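4.2 Garment boundaries and the grasp gate

The planner described in Section 3 assumes that somebody has already told it where one garment stops and the next begins. In our first version that somebody was a color threshold, and it did the job admirably until two white things met. This section covers what replaced it, how the new module talks to the gripper, and the several weeks we spent debugging a problem that lived in a configuration file.

Solanki, our segmentation module, takes the wrist camera stream and produces a label for each patch of cloth along with a seam map, meaning the set of pixels where it believes two labels touch. It runs once per approach step. We tried running it continuously, and the labels flickered so enthusiastically that the arm developed what Kamath called stage fright: it would commit to a shirt, lose the shirt, back off, and find the shirt again. Freezing the labels at the start of each step cured this. The cost is that cloth which shifts during a step is not noticed until the next one, and we have learned to live with a short period of ignorance.

The seam map feeds Testgate, a small rule-based layer that sits between the planner and the gripper driver. Testgate has one power, which is to say no. Before the fingers close, it projects both fingertips into the current view and looks up the label under each. If the labels agree, the close command passes. If they differ, the command is held and the planner must either rotate the wrist or pick a new grasp point. We considered learning this layer as well. The learned version was more accurate in simulation and could not tell us why it had refused anything, so we went back to the rules, which at least refuse in complete sentences.

We tuned both modules on 276 recorded approaches and held back another 115 for testing. Every approach involves at least two garments in contact, laid out on an upholstered seat. The seat was chosen over a lab table after early reviewers of the project pointed out, correctly, that people do not leave their laundry on optical breadboards. Upholstery gives under the fingers and has a texture of its own, and Solanki spent its youth labeling patches of bare cushion as a very large gray sweater.

The layout that matters most for Testgate is the straddle, in which an open gripper spans the seam with one fingertip over each garment (Figure 6).
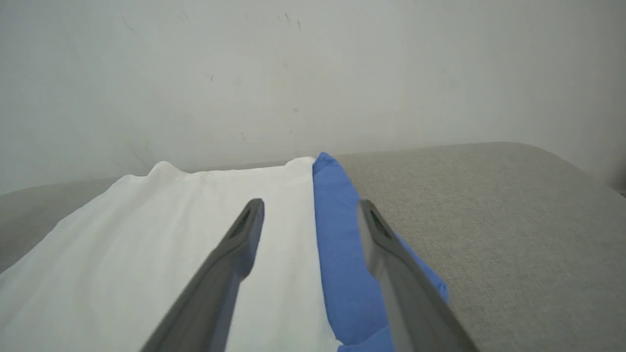
Figure 6. Straddle case from the wrist camera. Left fingertip over the white garment, right fingertip over the blue; the seam falls in the gap.

A planner that scores grasp points by local height alone will happily close from such a pose, as folds on both sides look like something to pinch. Ours did so with conviction. In the test set, 73 approaches reached a straddle at some step, and in 30 of them the height score at that step was the best available. Without the gate, each of those would have been a close command.

Two weaknesses remain. First, Testgate trusts the fingertip projection completely, and the projection is only as good as the hand-eye calibration. The bug mentioned above was exactly this: a calibration file from our old Tomside mount had been copied to the new one, and the gate spent July guarding a point well to the left of either finger. Its logs were spotless throughout. We now store the mount name in the file and refuse to start on a mismatch.

Second, a label is a claim about cloth that can be seen. A sleeve tucked under its neighbor belongs to whichever garment is on top, as far as Solanki is concerned, and Testgate will wave the grasp through. A tug test after closing might catch this, and Section 5 reports our first attempt at one, carried out on the Stilluvport arm with the wrist force readings we had previously been throwing away.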